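Building Notes: Hard Water and the Gellitmont Supply

The Gellitmont building draws from two sources, the district main and the Melby well, and the blend changes with the season. From July until the first heavy rain the well carries most of the load. Hardness rises accordingly, and so does the number of complaints about kettles, shower heads and slow-filling toilet tanks. Harish Joshi has collected the readings from the basement log, and this item sets them out along with the maintenance they imply.
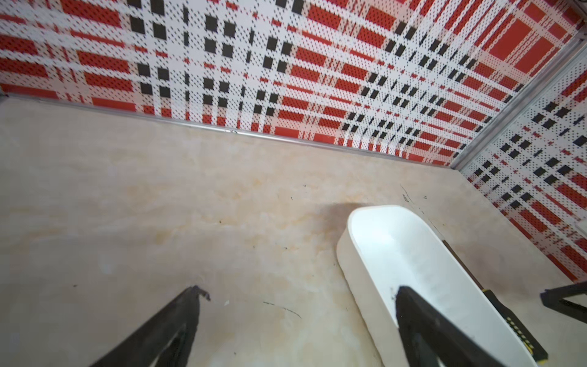
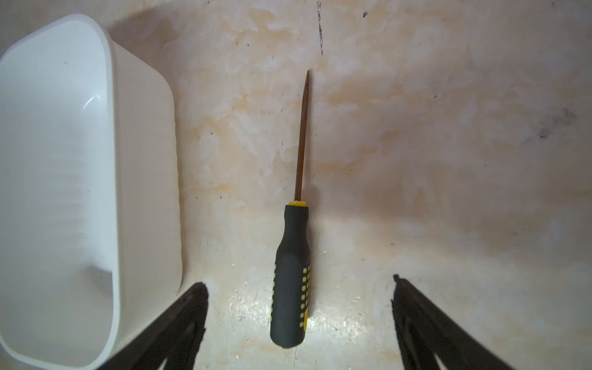
Plaid-patterned walls with silver metal trim, and a black and yellow screwdriver.

Total dissolved solids at the basement tap read 319 parts per million on main water alone. On well water alone the same meter gave 658. The highest reading in the log is 726, taken at the end of a dry spell with the main valve closed for repair. These are conductivity readings converted by the meter, so they include sodium and everything else in solution. They do not measure hardness directly. For that the log uses a drop-count titration kit, and the two columns should not be compared line by line.

Scale forms where water is heated or where it evaporates. Calcium bicarbonate in solution breaks down on heating and leaves calcium carbonate on the nearest surface, usually the heating element. A thin layer slows heat transfer and the element runs hotter to deliver the same output. In the tank heaters on the second and third floors the deposit also flakes off and settles at the bottom, where it makes the popping noise several tenants have written in about. The noise is steam forming under the sediment. Flushing the tank removes loose material but does little for scale already bonded to the element.

The softener is a Negi twin-tank unit on the hot side only. Cold taps in kitchens are unsoftened by design. The resin exchanges calcium and magnesium for sodium and is regenerated with brine once the metered volume is reached. The set point is now 928 gallons per cycle, down from the winter setting. It was left at the winter figure too long last year and hard water passed through before each regeneration. If your hot water leaves white spots on glass after a full day of normal use, report the floor and the time of day. A reading taken just after regeneration tells us very little.

Work that tenants can do themselves:

Faucet aerators unscrew by hand or with a cloth and a wrench. Soak in white vinegar for an hour, brush, rinse, refit. Do not leave plated parts in overnight, as the finish can dull.

Shower heads can be treated in place with a bag of vinegar tied over the head. The Teka heads on the fourth floor have rubber nozzles and usually clear with a thumb.

Kettles: one part vinegar to two parts water, brought to a boil and left to stand, then two rinses.

Fill valves in toilet tanks should be left to the building. The inlet screen is small and the stop valves on the older risers do not always close fully - two of them have been weeping since spring and are on the replacement list.

Never mix vinegar or any other acid descaler with bleach. The combination releases chlorine gas, and a bathroom with the door shut is a bad place for it.

Heater flushing starts on the third floor and works down. Hot water will be off for most of a morning on each floor, and notices will go up by the elevator. Please run the hot tap for a few minutes once service is back. Cloudiness that clears from the bottom of the glass upward is air. If it settles downward it is sediment, and we would like to hear about it.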